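Open day at Lornura shows hand-held grippers at work on fruit sorting

Residents were invited to watch how robots are taught to handle food on 27th April, when Lornura held an open day at its outdoor work site. The event was run with Drenamum, which plans the recording sessions, and drew 60 visitors over the course of the day.

The task on show was a simple one. Pieces of fruit were set out on a round table covered with a plaid cloth, and operators used hand-held grippers to pick them up one at a time and place them in a shallow tray. The grippers have two fingers with soft-looking blue pads on the inside, and they are held and worked by a person. A camera on the tool records what the fingers do. The recordings are later used to train robot arms to do the same job without help.
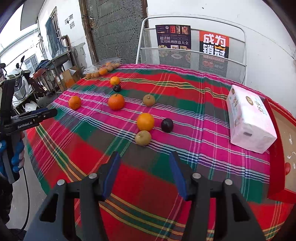
Lornura began the work in July of last year and has collected 3000 recordings so far. Each one covers a single pick, from the moment the gripper starts to move until the object is let go. Recordings in which the object slips are kept, but they are labeled separately and stored in their own folder. The company said the slips are useful for teaching a robot when to tighten its hold and when to start over.

Fruit was chosen for the open day because visitors know how it feels in the hand. A plum bruises easily, and an orange rolls if it is touched on the wrong side. Operators start training with oranges and move on to softer fruit after 25 clean picks in a row. Most people reach that point on their second day, according to a handout given to visitors at the entrance.

The demonstrations ran in short rounds, with a break between them so the objects could be moved to new places. Changing the layout matters for the training. If the fruit were always in the same spot, a robot would learn the spot and do badly when anything was moved. Operators are also asked to come at the fruit from different sides and to vary their speed.

Visitors could try the tool themselves on a second table, under the eye of a trainer. Several said the gripper was lighter than they had expected but that judging the distance to the fruit was hard. Children were allowed to take part with an adult, and the line for the second table was the longest of the day. Lornura had planned to close it at noon and kept it open through the afternoon. 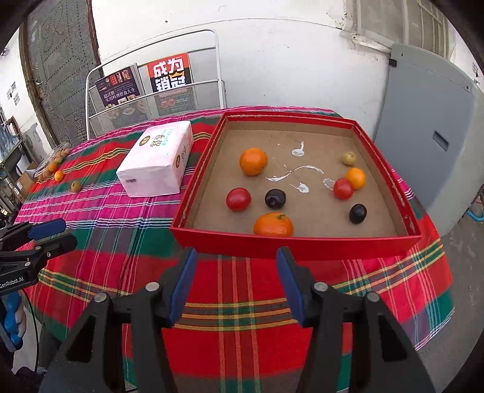 Serrano, who came with two neighbors and stayed for three rounds, said the work was slower than expected and asked whether the same method would hold up with wet dishes or with eggs. The trainers replied that dishes are already part of the program and that eggs are planned, although no start has been set. Another visitor wanted to know if the cameras also record the faces of people nearby. Lornura said that any faces are blurred before the recordings leave the site.

Questions about jobs came up more than once. The company said it has no plans to replace staff at the local packing sheds and that the first robots trained this way are meant for kitchens and small stores, where one machine would have to handle many kinds of objects. A few visitors were not satisfied with that answer and asked for a public meeting on the subject. Lornura agreed to hold one but gave no time or place.

In the afternoon there was a short talk on how the recordings are checked. A reviewer watches each one at normal speed and marks the start and end of the pick. Reviewers go through 130 recordings in a shift. Those with a blocked view or a poor start are sent back, and the operator repeats the task with a new layout.

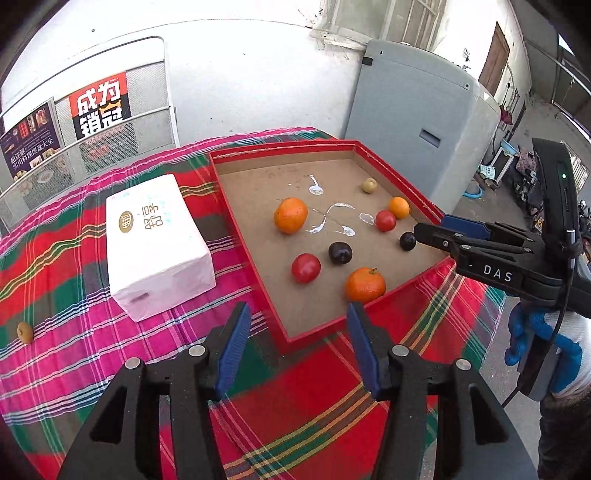 Fruit in the tray during the open day at Lornura.

Stostier, the software used to store and label the recordings, was shown on a laptop near the exit. Visitors could look through earlier sessions and see the labels added by reviewers. The program sorts the recordings by object and by the type of grip.

Lornura said it will add folded cloth and small jars to the tasks over the coming months. It is also looking for more operators for the morning shift. No experience is needed, and training is paid. Application forms were handed out at the open day and can still be picked up at the Lornura front office during working hours.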